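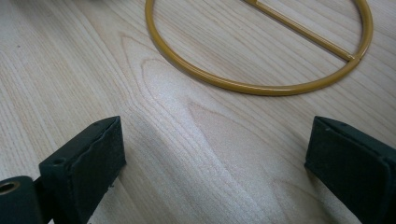 Şengül Ağca learned to repair hats by ruining them. She was nineteen, working weekends in a dry cleaner's in Drosten, and customers kept bringing in sun hats and felt hats that the cleaner had no idea what to do with. Most were turned away. She started taking some of them home.

"I shrank a felt hat so badly it would have fit a cat," she says. "I told the man and offered to pay. He said his wife had hated it anyway. I still paid, in two parts."

She is 46 now and has run Tatlı, a repair shop for hats and bags, for eleven years. The shop is one long room with a counter at the street end and a steamer at the other. It opens at ten in the morning, closes at four, and takes in work from all over the county. Hats make up most of it from April on. In winter it is bags, straps and the odd pair of gloves.

The most common job is a brim. People fold soft hats into suitcases, sit on them in cars, or put them through the wash and hang them by one edge. Ağca says washing does less harm than people think. The drying is where most hats lose their shape.

"Cool water, a little soap, and then leave it alone," she says. "Don't wring it. Put a towel inside the crown and lay it down somewhere with air. People want it dry by dinner, so it goes in the dryer, and then the stiffening inside the brim breaks up and you get those lumps."

Once that has happened, the brim has to be opened along the edge, the old stiffening pulled out and a new layer put in. She buys hers from Grutex by the roll, in two weights, and says the lighter one is right for nearly everything except rain hats. Closing the brim again is the slow part. If the rows of stitching are close together, each one has to go back through the old needle holes or the fabric looks chewed.

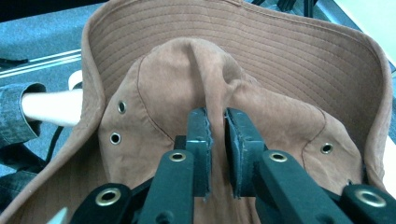

She charges $59 for a full brim and less for a partial one. She knows that a new cotton hat often costs half of that, and she says so to customers before they leave anything with her.

"I'd sooner they hear it from me at the counter. A lot of them say fine, do it anyway. It was their father's, or it's the only one that ever fit. Some of them take it back home and I don't see them again, and that's fine too."

Fit is the other half of the work. Ağca thinks most people wear the wrong size and have never measured. She does it with a cloth tape a finger's width above the ears, twice, and writes down the larger number. A hat that is slightly too big can be taken in with a strip of foam or felt behind the sweatband. One that is too small is harder. Felt will stretch a little with steam. Woven fabric mostly will not, and she has stopped promising that it will.

The stitching is done on an old Iltis machine that came with the shop. The previous owner, Erhan Ertürk, bought it used and ran it for two decades before he sold the business to her. He is 78 and still comes in one morning a week to do the hand sewing on sweatbands, which he prefers to anything on the machine.

"She is faster than me and she keeps better records," Ertürk says. "I kept everything in my head, and then I'd have a hat for two years with no name on it."

Ağca's records are in a ruled notebook. Last year she wrote down 500 repairs, the first time she had reached that number. Of those, 219 were brims. She does not plan to take on more, and she has turned down two requests to do alterations for a clothing store on the same street.

"I did that for one season. It was hems. I have nothing against hems, but I was doing them until nine at night and the hats were sitting there."

Money has been tight in some years. The rent went up by $290 a month when the building was sold, and she raised her prices for the first time since taking over. She lost some regulars. The classes made up part of the difference. She holds them in spring and fall for up to six people, who spend an afternoon cutting and sewing a plain six-panel cap. She gives them the pattern to take home.

Beginners, she says, have the most trouble with curves. A straight seam forgives a wandering hand, but a crown sewn to a band a quarter inch off will pucker all the way around. She tells people to baste first, and most of them skip it and then pick the seam out and baste it.

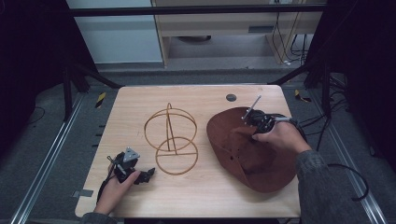

On the table, a frame of thin strips and a floppy reddish-brown piece.

Asked what people could do at home to keep a hat going, she lists the dull things. Brush felt when it is dry. Wipe the sweatband with a damp cloth after a hot day, before the salt dries in. Store soft hats upside down on the crown, or on a shelf with nothing on top of them. Keep all of them off the back window ledge of the car.

"And sew the thread down when it first comes loose," she says. "It's two minutes with a needle. They bring it to me when there's eight inches hanging off and they've been pulling on it."

She has no plans to retire and has not thought about who would take over. Ertürk, threading a needle at the back, says he had no plans either. He put a card in the window, and she came in the same afternoon to ask if the machine was included.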